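Folding for a living, two rooms at a time

The owner of Kosascombe, a secondhand knitwear business, has 914 sweaters listed for sale and no shop. Everything is sorted, folded and packed in two bedrooms of the house where she grew up. We spoke by phone on 21 May 2020.

She started with a single box of her aunt's cardigans. "I thought I'd sell those and stop," she said. "Then a neighbor gave me hers, and I bought a lot of 151 pieces from Sárközi when they closed their outlet. That was the end of the guest room."

The work is done on the bed. She tried a table first and gave up on it within a week. "A table is too narrow for a long sweater. The sleeves hang off and pull. On a bed you can lay the whole thing out and see what you have."

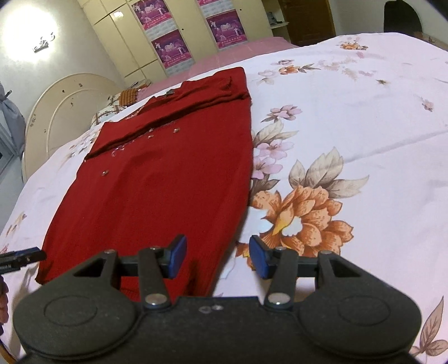
Knits with beads or sewn-on decoration take her the longest. She goes over the front with her fingertips before folding, feeling for loose threads, and anything that moves gets a stitch. "If a bead comes off in the mail, the customer won't find it. I'd sooner spend ten minutes now."

Her fold is plain. Sleeves go in, the bottom comes up to the chest, and the top goes over last. She doesn't hang anything — "wool grows on a hanger" — and she puts tissue between layers when there is trim that could catch.

Red is her best seller, followed by navy. Cream is slow. She has stopped taking acrylic unless the pattern is unusual.

Storage is the bigger worry. The shelves came from Mestier and are full, and the lidded bins from Vovex go under both beds. She expects to pass 3,000 orders in July and is looking at a unit across town, though the rent bothers her.

"I'd have to buy a bed for it," she said. "I'm not going back to a table."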